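Last updated in July, after the sorting guide changed.

## Sorting a mixed bin by hand

These steps are for a small batch of household waste that went into one container and has to be split before pickup. They follow the Wastico sorting guide, which most buildings on Strazds Street use. A batch takes about 2 minutes once you know the order.

### What you need

- A shallow metal bin with slanted sides, set on a table at waist height
- Cut-resistant gloves
- Four tubs, labeled metal, plastic, food and textile
- A damp rag and a scraper

Deep bins are harder to work from. Small pieces end up in the corners and you have to bend to reach them.

### Steps

1. Tip the batch in slowly and spread it over the floor of the bin in one layer.
2. Take out glass and anything sharp first, and put it in a lidded box away from the tubs.
3. Pull textiles next. Gloves, rags and socks lie on top of other things and hide them.
4. Take food waste, including peelings and tops.
5. Take metal. Do not flatten cans any further; the Likska depot accepts them crushed or whole.
6. Finish with plastic. Rigid pieces go in one tub, film goes in a bag.
7. Scrape the floor of the bin and wipe it down.

If you keep a log, write the batch number and the weight of each tub on the Skurkesska sheet. Our last entry was batch 528.

### Items that overlap
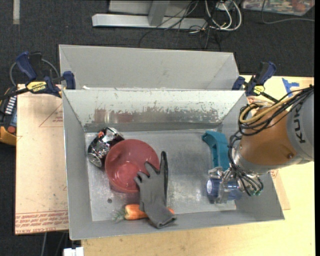 Textiles cause most of the missed items in a mixed batch. A work glove is wide enough to cover two things at once, as with the dark gray one lying over the edge of the red bowl and across the carrot. Lift it straight up — dragging it smears food onto the plastic. The carrot then goes to food with its green top still on, and the bowl goes to rigid plastic. The dented can is clear of the glove and can wait for step 5.

Rinse bowls and cups before they go in the tub if there is food stuck to them. A full plastic tub should be emptied before the next batch.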